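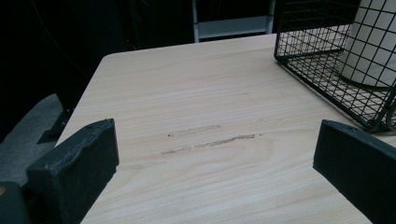 How long does it take to get a sourdough starter going from scratch?
Mine took 9 days. Everyone at work said less, the packet said less, but it was November and our kitchen is freezing till lunch.

Anyway. Bread update, as promised, sorry it's been a while. Work went mad before Christmas and then we had the whole family up at Gilwood and I baked every second day just to keep up with the toast.

Starter first. Flour and water in a jar, equal weights, tip half out, feed it again. Did nothing till day 4. Smelled like old socks on day 5, nearly binned it. Laurinda told me to leave it alone and go to bed, so I did. Then bubbles! Proper ones. Lid popped off.

Flour – I've been using the plain strong white from the mill shop at Clutbridge, with a bit of rye chucked in. Tried the cheap supermarket one and the dough went like soup. Might have been me though. I was also on the phone to Sérgio about the trailer and I'm fairly sure I put the water in twice.

Loaves so far:
first one, brick. Chooks got it.
second one, flat but tasty, good with butter.
then a run of decent ones, then a brick again on Boxing Day, in front of everybody. Uncle Belmiro ate three slices and asked for the jam. Good man.

Oven is my real problem. The door doesnt shut properly on the left and it runs hot at the back, so I turn the pot halfway. 40 minutes all up, lid off for the last bit. If you like a dark crust leave it longer, I do, the kids pick it off.

Overnight in the fridge is the thing that's helped most. Less sour than I expected, easier to score, and I can mix after dinner and forget it. I've left it up to 2 days and it was still fine. Bit floppy.

Still can't get the big holes. Idalina reckons I'm knocking the air out when I shape it, wich is probably right, I'm not gentle. She's coming over to show me her way once the visitors have gone home.

Discard pancakes next time, if I remember to write the amounts down. Got to go, dough's climbing out of the bowl.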